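Thread on grippers, for anyone choosing between the Flemex fingers and the Rivetden ones. We've had both on the same arm in Jimildale since April.

The job is plates and a wire drying rack. Dull, but a thin round rim is a fair test of any two-finger gripper.

Wrist camera first, then the fixed one.
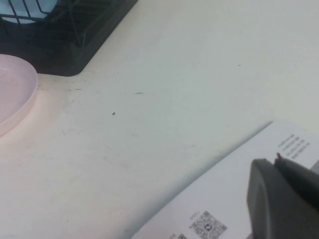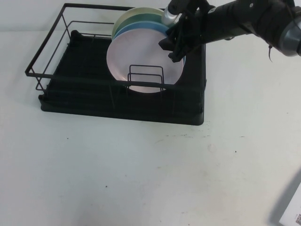
Flemex: the small pads hold a rim well if you come in square. Come in at a slant and the plate turns in the grip. Out of 159 tries it dropped 7, all of them on the way out of the rack.

Rivetden: wider fingers, softer pads, fewer drops. But they need more room, and in a rack with plates leaning on each other you don't have it. It took two plates at once more often than I'd like.

Buppha Yimyam replied to ask whether the wrist camera is worth the wiring at all, as her lot at Czarnecka run everything from one fixed view and get by.

For us, yes. The fixed view tells you where the rack is. Up close the arm gets in the way of it, and the last few centimetres are where we lose plates -- so I'd keep both.

Controller is the same for both sets. I cut the closing speed for the Flemex pads and left the force alone. Swapping fingers means 3 screws and a fresh calibration, so don't plan on doing it between runs.

Next up is bowls. Senthil Pai is printing a longer finger and I'll post the numbers when we have enough of them.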